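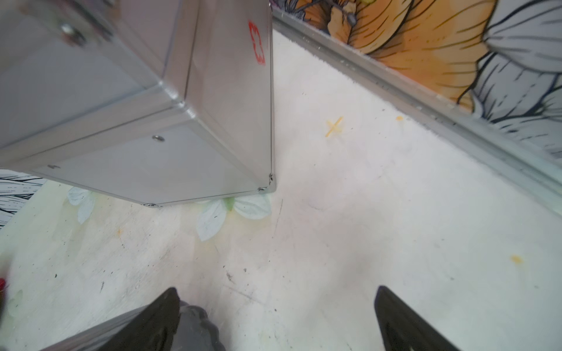 # Let the new marketing chief be boring for a while

So Trellik has a new marketing chief, Bastien Fleury, hired away from Baudry, and my inbox is already full of people asking what his "big swing" will be. A rebrand? A Super Bowl spot? A podcast network? I hope he does none of it, at least until fall.

I've paid for Trellik's music app since it was a buggy little thing with two playlists I liked. It grew because friends told friends. I got five people at my old office onto it myself (no referral bonus, thanks for nothing), and I never once saw an ad.

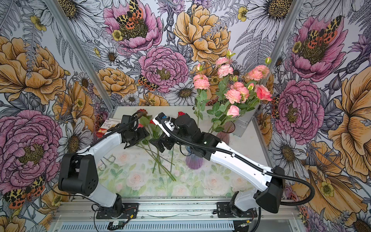

## The big swing problem

We've been through this with Dukix. They brought in a star from the soda business, and in February they had a new logo, a new slogan and a mascot that looked like a melted ear. I canceled a month later -- the app kept stopping between songs, and every email I got was about the mascot. Maybe that money couldn't have fixed the app, I don't know how their budget works. But it sure felt like a choice somebody made!

A new boss wants to leave a mark, I get it. I ran marketing at a small ticketing company, and I changed our colors in my first 20 days. My mom liked the old ones better and so did our customers. 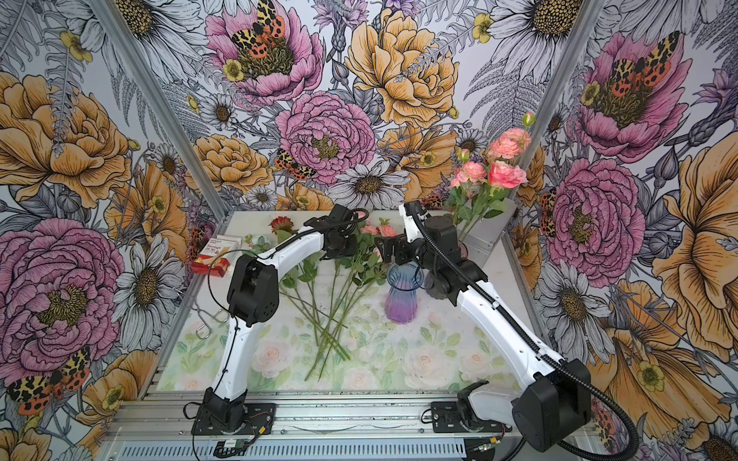
## What I'd do with his first year

Read the support mail. I mean sit down and read it, all of it, the cranky ones too. Nurken used to make every new manager do that, and their ads sounded like they'd been written by somebody who used the product.

Then fix the family plan page, which I've tried to explain to my sister twice now. She's still on the free version. She'd pay tomorrow if she could work out which button to press.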